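3. Setting up the sorting table on a working shift

Read this section before the unit is powered on, even if you were at the vendor demonstration. The demonstration took place with two technicians standing by and no shift to finish. This guide is for the people at the Hosoda site who have one person per table and a full rack behind them.

The Sendateo unit picks up small household goods and packaging, one piece at a time, and sets them down by type. It is slower than you are. Plan the shift on that basis, whatever the sales sheet says. 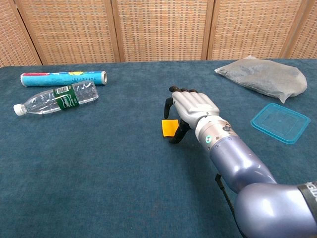
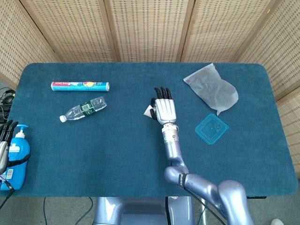 Fig. 3-1. Sorting table with folding screen behind it. Bottle, tube and lid are laid out on the carpet top.

3.1 Before you start

You need the table, the screen, a mixed tray from the rack, the Grara tablet and the paper log. Keep using the paper log. Grara records what the unit reports it did, and we have found differences between that and what ended up in the trays.

1. Clear the floor on the operator's side. Cables must lie flat and away from where you stand. If you can't route them away from your feet, stop and call the shift lead.
2. Check that the table doesn't rock. Push down on each corner in turn.
3. Stand the folding screen along the back of the table. It needs to be folded in a zigzag or it will tip.
4. Wipe the carpet top with a dry brush. Crumbs and torn paper confuse the unit more than large items do.
5. Check the hands for anything caught between the fingers. Do this with the power off.

CAUTION: The indicator at the wrist tells you the joint has power. It does not tell you the arm is about to stay still. Treat a lit arm as a moving arm.

3.2 Laying out the items

1. Take 3 to 5 items from the tray. The software accepts more, but results get worse quickly.
2. Lay bottles and tubes on their sides. Standing items get knocked over by the forearm on the way to something else.
3. Put flat pieces, such as lids, where they don't touch anything. Leave a hand's width on every side.
4. Put soft pouches and bags toward the back. If one has a loose tail, turn the tail toward the operator's side.
5. Place a sponge or other small soft piece near the middle, within easy reach of either hand.
6. Step back behind the floor line before you press Start.

NOTE: The vendor describes this layout work as "minimal preparation." We timed it over 300 trays in August, and it took up almost half of the operator's time at the table. It is work, and it should be entered on the log under "layout," so that it shows up when somebody compares this table with a manual one.

CAUTION: No glass, blades or open chemical containers on this table under any circumstances. Send them to the manual bench. Closed pump bottles are allowed, but check first that the head is locked.

3.3 Starting a run

1. On the tablet, select your table and then Mixed Small Goods.
2. Enter your operator number. Don't use the number of the person who was on before you. The run history is tied to it, and so are questions later.
3. Press Start and keep one hand near the stop button until the first item is down in its place.
4. Watch the whole of the first tray. The hand may hover over an item for several seconds before closing, or give up and go to another. Both are normal. Don't reach in to help.
5. If the unit misses the same item twice, press Stop, wait for the arms to park and move the item to the manual tray. Write it down.

NOTE: Clear plastic is still a weak point. So is anything flat lying on the carpet. Gemano has been told that the next Grara release fixes this. We were told the same about the last one, so please keep logging misses as before.

3.4 Who does what

Management has asked that this guide explain what changes for staff. As far as we can tell, these are the changes so far.

The unit does the picking on light, dry, mixed goods. The operator does layout, watching, misses, log, cleaning and all the items the unit can't take. Picking was the repetitive part, and some people are glad to be rid of it. Others find that watching is harder on them than doing, especially late in the shift, and we think they have a point. Nothing in the vendor's material addresses this.

The following rules apply until they are replaced in writing:

a) One operator watches one unit. The tablet lets you link 2 tables to a single login. Do not use this, even if you are asked to cover a break.
b) Operators rotate off the table after each rack and spend the next one at the manual bench.
c) Targets for this table are set for the table. They are not to be read as a target for the person standing at it.
d) Stopping a run never requires permission. Stops are logged by cause, and the operator number is left off the weekly sheet.

Point (b) is there for a practical reason as well. People who no longer sort by hand lose their speed at it, and the manual bench is what carries the shift when the unit is down.

3.5 When a run stops on its own

1. Read the message on the tablet and copy the code into the log before you clear it. Codes are not kept after a restart.
2. Wait until both arms have parked. If an arm stops while holding something, leave the item where it is.
3. Switch off at the wall side, then remove the item by supporting it from below and opening the fingers gently. Never pull.
4. Check the carpet for lifted edges and the cables for anything that has shifted.
5. Restart once. If it stops again with the same code, switch to manual sorting for the rest of the shift and tag the unit.

CAUTION: Do not try a third restart to keep the numbers up. Finishing the rack by hand is faster, and you won't be asked to explain it.

3.6 Service interval

Finger pads are due for replacement after 3,000 picks by the vendor's count. Ours have needed it earlier. Look at the pads at the start of each week and change them when the surface looks shiny, whatever the counter shows. Spare pads are kept in the drawer under the manual bench – sign for them on the sheet taped inside.

Section last changed Thu 8 March. Replaces the loose page that came with the unit.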